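手持夹爪进卫浴展厅,Jurerby用人手示范教机器人做保洁
本报讯 7月 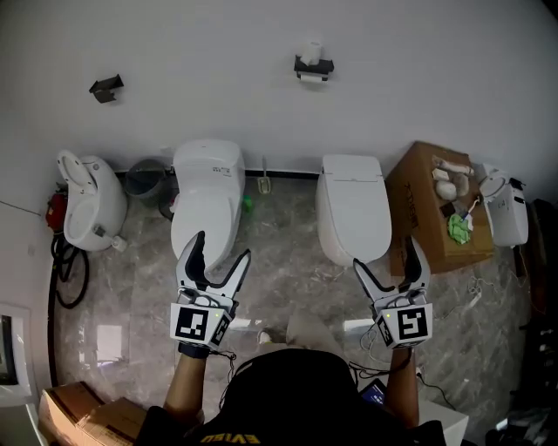 服务机器人公司Jurerby日前对外介绍了旗下卫生间保洁项目Rosirico的进展。项目组目前在一家卫浴展厅内采集示范数据,由操作员双手各持一只夹爪,按保洁流程完成动作,系统同步记录夹爪的位置、朝向和开合程度,再用这些记录训练双臂机器人。

据公司介绍,截至本月上旬,项目组共录得有效示范1,351条,涉及掀盖、合盖、取放马桶刷、更换卷纸、擦拭水箱表面等动作。另有111条因夹爪定位丢失或动作中断被剔除,不进入训练集。

Rosirico项目负责人奥尔多·莫雷利(Aldo Morelli)表示,团队最初采用的是遥操作方式,操作员坐在控制台前,通过主手控制机器人的两条手臂。这种方式录下的数据可以直接用在同一台机器人上,但速度偏慢。“掀一个马桶盖,人手两秒钟的事,遥操作要磨上十几秒,操作员还要不停地换视角看夹爪有没有碰到盖子边缘。”莫雷利说。

改用手持夹爪后,操作员可以直接站到洁具前面,不用再把整台机器人搬进现场。手持夹爪上装有黑白方格图案的标记块,用于确定夹爪在空间中的位置。莫雷利说,手持端与机器人手臂末端的夹爪在开口宽度和指垫形状上保持一致,示范动作换算到机器人上时,误差主要来自手臂的活动范围。人可以侧身、弯腰、踮脚,机器人的底座却停在原地,有些示范换算过去之后,手臂够不到位置。

针对这一问题,项目组对操作员的站位和动作幅度作了规定。每条示范开始前,操作员须站定,双臂前伸,夹爪保持张开,听到提示音后再开始动作;示范过程中双脚不得移动。新操作员上岗前要先完成200次练习,练习数据不计入训练集。

负责数据质量的工程师冈部佑人(Yuto Okabe)说,卫浴产品给采集带来的麻烦比预想的多。白色陶瓷表面反光强,在顶灯正下方拍摄时,标记块的边缘容易看不清。各品牌马桶盖的阻尼也不一样,有的松手后缓慢落下,有的需要一直扶到底。智能马桶还会自动感应开盖,团队在录制手动掀盖时须先关闭感应功能,否则机器人学到的动作会对不上时机。

“同样是合盖,我们现在分两类录,一类带阻尼,一类不带。”冈部佑人说,“混在一起训练的时候,机器人经常在盖子还没落稳时就松开夹爪。”

公司表示,遥操作并未停用。手持夹爪录得的数据用于前期训练,机器人初步掌握动作后,再由操作员远程接管,补录其出错的环节。接管时,操作员只修正出错的那一段,修正完毕后交还机器人继续执行。这部分工作使用的是名为Orer的远程控制软件,由Jurerby自行开发。

在上月的一轮内部测试中,机器人完成合盖和取放马桶刷的情况较为稳定,更换卷纸仍是失败最多的一项。莫雷利说,卷纸质地软,夹紧了会变形,夹松了会滑落,不同款式的纸架装取方式也有差别。项目组计划为这一动作单独增加示范,并试用带触觉传感的指垫。

擦拭动作的示范也在调整。早期录制时,操作员习惯来回快速擦拭,机器人照做后压力忽大忽小,抹布时常脱落。现在的要求是单向擦拭,每一下从左到右,到头后抬起再重新落下。冈部佑人说,这样擦起来比人平时的习惯慢,但机器人复现得更准。

展厅采集安排在每天闭店以后,从晚上7时到10时,由2名操作员轮换,每录满半小时休息一次。夹爪长时间平举容易使前臂疲劳,动作会随之变形,质检时能看出后半段的轨迹抖动明显增多。项目组正在减轻夹爪重量,新一版手持端预计秋季投入使用。

Jurerby的合作方、物业服务企业Marras已同意提供一处办公楼卫生间作为下一阶段的采集地点。与展厅相比,办公楼卫生间设有隔间,操作空间更窄,地面时有积水。双方尚未公布机器人正式上岗的时间。莫雷利说,进入办公楼后先录示范,暂不安排机器人在使用时段内作业。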